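The summer I worked for the relocation office in Hollis, my whole job was to read one sentence over and over and figure out who it left out.

The sentence was in section four of the buyout rules. It said that any household "displaced by coastal flooding" could apply for a new lot up on the ridge. Sounds fine, right? I thought so too, until Clem Pirihi walked in with a shoebox full of well tests and asked me what I'd call a person whose house was perfectly dry but whose water tasted like a pretzel.

I said I'd call that person unlucky. Clem didn't laugh. I was twenty-six and I had a law degree so new the frame still had the price sticker on it, and I really thought that was a pretty good line.

So I went home with the shoebox. There were 198 slips in there, one for each month the Pirihi family had sent a jar off to Melteo, the lab over in the county seat. They'd started way before anybody in the office had ever said the word "adaptation" out loud (we said it constantly by then, we had it on a mug). The salt number crept up, dipped a little after a wet winter, then crept up again. I spread the slips across my kitchen floor in rows and walked around in my socks until almost 2 a.m., and my cat lay down on most of one decade.

The thing is, the water had come in from underneath. Not a drop of it had ever gone over a doorstep. And section four wanted a doorstep.

I wrote a memo. It was a terrible memo! Eleven pages, with a footnote about the Romans. My boss read the first page standing up and handed it back and said to cut it to one, and to find out how many other wells we were talking about, and to please leave the Romans at home.

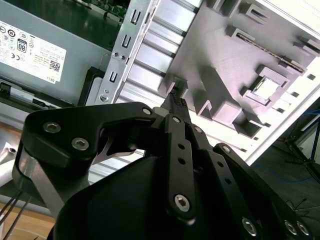

Clem thought one page was still too long. The rule had the word "flooding" in it, Clem said, and all anybody had to do was cross that out and write "water," and the rest of the page was just me showing off.

I sulked over that for a day. Then I tried it with a pencil. Displaced by coastal water. It looked kind of naked, but it covered the wells, and it covered the Asinero Road people, whose septic tanks had been backing up every high tide, and it covered the old orchard where the trees were going gray from the roots. I counted parcels on the big map with my finger. We'd had 60 on the list that morning. I quit when the light went, and I was already way past that.

The hearing was in April, upstairs from the Sasport ticket office, where the heat is either on or really on. I had three minutes. I'd practiced in the car. When they called my name I stood up and read the one word, and the words on either side of it, and then I had two minutes and forty seconds left and no idea what to do with them.

Clem got up from the back row and put a jar of water on the table in front of the commissioners. Just a jelly jar, with the lid on.

"Is that evidence?" one of them asked me.

I said it was from the kitchen tap. She unscrewed the lid – I don't think she'd planned to – and took a sip, and then she looked around for somewhere to put it.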